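3.2 The reserve clause and its readers

The Ovside interconnector agreement runs to 148 pages, of which the reserve clause takes up a little under one. It obliges each side to keep spare generating capacity on hand for the other, and it does so in language so courteous that neither side has ever been quite sure who was promising what. Our reading follows the drafts held at Prulluvthorpe, where the clause can be watched growing more polite with every revision. 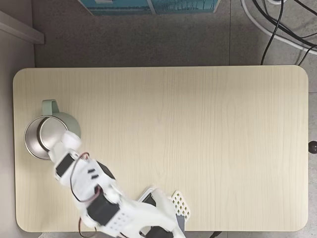
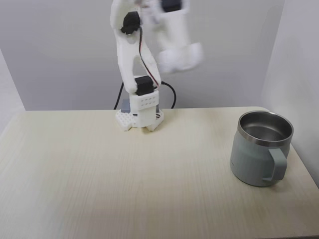
Figure 4. Light wood-grain tabletops.

Shagufta Baloch objected, on reading an early version of this section, that we had made the negotiators sound more muddled than they were. In her view the vagueness was the whole point of the exercise: a firm number would have had to be defended at home, while "such capacity as may reasonably be spared" could be carried through any parliament without waking it. We have come to agree with most of this. We would add only that vagueness bought cheaply in one decade tends to be paid for in another, usually by a control room.

The bill arrived during the April cold spell. Clamau asked for 40 megawatts under the clause and was offered a meeting. Dunleavy, which operated the northern end of the cable, took the view that its own reserve could not reasonably be spared until it was certain not to be needed, a condition that would be met in early summer. Both utilities then wrote to their ministries claiming to have honoured the agreement in full. On the text alone, both were right.

What interests us is how little damage this did. The older literature on cross-border supply treats a refused request as a breach, and a breach as the start of a slide towards self-sufficiency. Whitlock and Nguyen-Tran, for instance, expect partners to start building their own plant soon after a first refusal. Nothing of the kind was built. Clamau bought its power elsewhere at a painful price, complained for a season, and renewed the agreement with the clause untouched apart from a comma.

The comma has its own file. It was requested by Dunleavy, resisted by Clamau on principle, and finally admitted after an exchange of letters longer than the clause itself. Section 3.3 turns to the tariff annex, where the two sides were a good deal more precise.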